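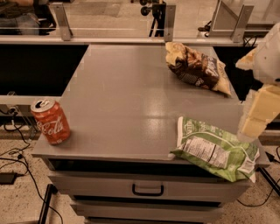 Soda, two snack bags, one gray cabinet.

Teaching by remote control: your questions

Do I need to know how to code?
Nope! I can't either. You drive the arm with the Calolus handset and it records what you did.

How many tries does one task take?
More than you'd like, sorry. My snack bag set is at 469 runs, and I still fumble some (I keep the bad ones in a separate folder).

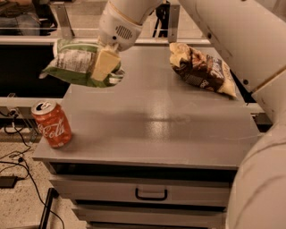 Photo: Hollance

Where should I grab a bag?
I like the middle, with the fingers straight down, then a slow lift. Watch your speed near an open can!

Can I guide the arm by hand instead?
Sure, hold the wrist button and push. I find it tiring past 90 runs, so I mostly stick with remote.

Where do my runs go?
Into Urio, under your own login.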